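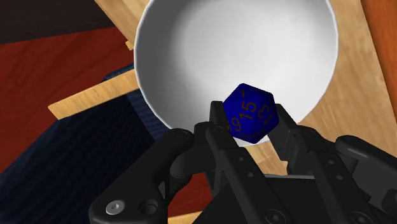

Contexte d'usage

Jeu simulé Tresura, février 2019. Tâche : dé bleu et bol. Il prépare l'arrivée d'un bras au poste de tri de Bandach. Le tri revient au bras ; les 2 opérateurs passent à la reprise des rejets, après 15 heures de formation.

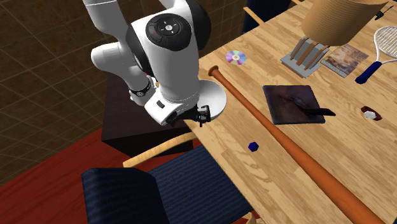 Les postes sont-ils supprimés ?
L'effectif reste inchangé ; les fiches de poste sont révisées en avril.

Limite : aucune donnée sur la fatigue ou la cadence humaine. 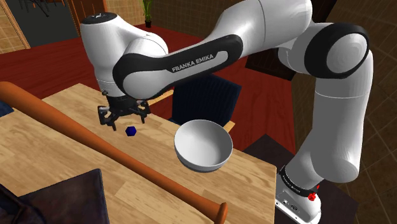 Pince ouverte au-dessus du dé, bol à droite.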